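ゲーリックフットボール用ゴールポスト「Ekenano」 競技会仕様

製品概要

Ekenanoは、Bradellが設計・製造するゲーリックフットボールおよびハーリング兼用の埋設スリーブ式ゴールポストである。対象は郡大会、クラブ選手権、学校大会を行う常設グラウンドとする。支柱はスリーブから抜き取ることができ、シーズン外の保管、他競技との共用、芝の張り替えに対応する。

構成品

支柱 2本(上下分割式)
クロスバー 1本
地中スリーブおよび蓋 一式
ネット支持アーム 一式
ネット固定用クリップ 一式
連結部締結金具 一式
施工図および点検記録用紙

ネット、基礎コンクリート、旗およびポストパッドは含まない。ポストパッドは別売品Villcaを参照のこと。

支柱およびクロスバー

支柱はアルミニウム合金押出材で、表面は白色粉体塗装とする。上下の支柱は内挿管で連結し、継ぎ目の段差がプレー面側に出ない構造とした。クロスバーは支柱側の受け金具に差し込み、内側からボルトで固定する。クロスバー上面を越えた得点と下を通過した得点の判定に影響しないよう、受け金具はバーの輪郭内に収めてある。

ゴール前面の内法およびクロスバー高さは、注文時に指定された大会規則に合わせて工場で切断する。年少者用の縮小寸法にも対応するが、切断後の寸法変更はできない。
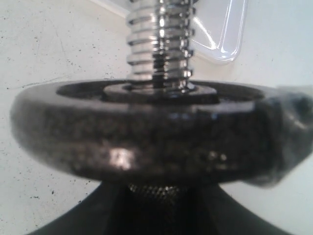
Hurbridge、2018年1月20日

本ページの記載内容を、新シーズンの受注分から適用する仕様に改めた。変更点はネット支持アームの取付角度と、スリーブ蓋の固定方式の2点である。旧仕様のスリーブにも現行の支柱をそのまま挿入できる。ただし蓋に互換性はなく、旧仕様用の蓋は補修部品として供給を続ける。

基礎および据付

スリーブの据付は、ピッチの中心線とゴールラインを測量したのちに行う。左右のスリーブは専用の位置決め治具で連結した状態で基礎に据え、コンクリートが所定の強度に達するまで治具を外さない。スリーブ上端は仕上がり芝面より低く設定し、使用しない期間は必ず蓋を閉じる。

スリーブ底部には排水孔がある。粘土質の地盤では孔の下に砕石層を設けること。排水が不十分な場合、冬期に支柱の抜き取りが困難になる。

支柱の建て込みには揚重機を使用する。強風時の作業は行わない。建て込み後、支柱の鉛直を直交する2方向から確認し、付属のくびきで固定する。

点検

シーズン開幕前および各大会の前に、次の項目を確認する。

クロスバーのたわみ、受け金具のがた
連結部ボルトの締付け
塗装の剥離および腐食
ネットクリップの欠損
スリーブ内の土砂および滞水

締付けトルクは施工図の表に従う。クリップは欠損が見つかった箇所だけでなく、同一辺を一括して交換することを推奨する。ゴールポストにぶら下がる行為は禁止とし、その旨の表示を支柱背面に貼付する。

補修部品

ネットクリップは100個入り袋で出荷する。クロスバー、上部支柱、受け金具は単品での注文が可能。下部支柱はスリーブとのはめあいを確認する必要があるため、注文時に刻印番号を連絡すること。

保証および納期

構造部材の保証期間は引渡しから2年とする。塗装の経年変化、ネットおよびクリップの消耗、施工図によらない据付に起因する不具合は対象外である。9月以降は決勝会場の補修が集中するため、新規注文の出荷は通常より遅れる。

問い合わせ

製品仕様 Shuzhen Lu
施工および測量 Hernán Alvarado
補修部品 Trinidad Manalo

見積依頼には、会場名、対象競技、地盤の種別、既設基礎の有無を記載すること。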